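Dishwasher cell - arm keeps stopping short at the top rack

clatley_nights
Right, need ideas. Dishwasher cell, one arm, green gripper, wrist cam. Loads fine for an hour or so then starts stopping short on the top rack rail. Fault 137 every time. Re-taught the approach point twice, homed it, swapped the wrist cable. Still does it. Running out of stuff to swap.

Jonas Auer
What's 137 on yours? On our Dirkidura controller it's position error, not force. If it's force you're touching something.

clatley_nights
Position. No force trip at all, that's what's bugging me.

raudsepp_fan
Fingers. Green ones go soft when they've had a few weeks of steam. Change them and re-do the tool offset. Had 794 cycles out of the last pair before it started drifting.

Nnamdi Fashola
Disagree. Soft fingers give you bad grips, they don't make the arm stop short. I'd look at the camera mount first. Two tiny screws, always work loose. Can you post what the cam sees when it's pulled up at the opening?

clatley_nights
Wrist cam, door open, gripper in close:
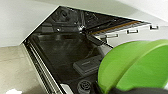
wrist cam at the opening, rail and white clips top right

Nnamdi Fashola
OK so which bit is it locating off? If it's the clips I'd stop doing that. They're small and right over at one side. Any wobble in the mount and you've lost the last one.

clatley_nights
Clips, yeah. Was set up like that before I got here.

Jonas Auer
Also the shiny spot near the rail. Mask that. We had a Wumex vision box latch on to a reflection for most of September, looked exactly like a bad teach point.

raudsepp_fan
Still say fingers. Cheap to try.

Nnamdi Fashola
Cheap but then you've changed the tool offset as well and you wont know which one did it. One thing at a time. Mount screws, then mask, then move the reference to the drain filter - big, round, doesn't slide about with the rack.

clatley_nights
Update 23rd October. One mount screw was nearly out, did it up with threadlock. Masked the bright spot. 122 cycles since and no 137. Havent moved the reference yet, want to leave it alone for a shift.

raudsepp_fan
Fair enough. Check the fingers anyway.

Comments (3)

benchmark_pete: same fault here, was the mount. thanks

LW: Does the threadlock not make recalibrating a pain?

clatley_nights: bit. used the weak stuff, comes undone with a normal driver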